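Wallum site, sorting bay 9. Metal bin and loose contents check, February. Done in a hurry before morning tea, sorry for the scrawl, typed up after.

Marks: OK / FIX / WATCH / N/A

1. Walkway to bay clear
OK. Pallet jack was parked half across it, moved it back to the cage.

2. Lighting over bay
WATCH. Tube nearest the roller door flickers on startup. Settles. Logged with Jidow last month, no reply yet.

3. Bin secure, no rocking
OK. Pushed on all the corners.

4. Bin rim, sharp edges or burrs
OK on the front and sides, ran a gloved hand along. Back rim has a bit of whitish scrap sitting on it near the left corner. Please bin it, rim is not a shelf.

5. Bin walls
OK. Dark horizontal scuffs low down on the back wall. Cosmetic. No splits in the sheet metal that I could feel.

6. Bin floor
WATCH. Scuffed. Wipe down and look again under good light, want to know if any of it catches a rag. If it catches a rag it'll catch a finger.

7. Contents match the days list
FIX. Brush, light green plastic thing, yellow toy block all in together. List says household only. Block belongs in toys, tote 209. Green one I dont know, ask whoever packed it. If noone knows it goes to the query shelf with a tag.

8. Contents, damage
Brush: blue head, pale bristles, blue cap on the end of the handle. Give the cap a tug before it goes out, if it comes off it's a choking hazard and the brush gets pulled.
Block: check corners for chips.
Green piece: has a round ringed part and a flatter part. Check if they're meant to seperate.

9. No glass, blades, batteries, aerosols
OK. None in the bin. One loose AA on the bench next door, taken to the battery tub.

10. Bin fill below line
OK. Nowhere near it.

11. Gloves at point of use
FIX. Only large left in the box. Need small and medium. Msimang order, same code as before, box of 400.

12. Cleaning gear
OK. Spray bottle label is peeling but readable. Relabel when someone has five minutes.

13. Floor mat
FIX. Corner lifting at the aisle side, nearly went over on it. Taped for now. Tape is not a repair, want a new mat from Plultard.

14. First aid kit
OK. Seal intact. Eyewash in date.

15. Extinguisher
OK. Tag current, pin in, nothing hanging off it.

16. Spill kit
N/A for this bay, shared one is at bay 8. Walked over, lid was shut, sign still up.

17. Bench height and reach
WATCH. Two people mentioned sore shoulders after a full shift at this end. Swap people over at lunch please, and keep the step out of the way when not in use.

18. Job sheet
Job 155 raised for mat and gloves together. Light is still on Jidow's own sheet so chase that seperately. 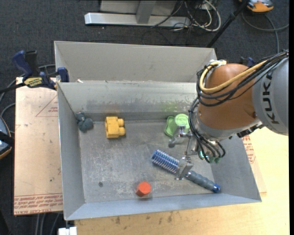 Checked and entered by: Palesa Magagula
Bay 9, Wallum

Still open from this round: gloves, mat, block to tote 209, green piece to be identified. Scrap off the rim and floor wiped before afternoon shift, initial the sheet when its done. Will come back past at 2.30 to look at the floor of the bin once it's clean.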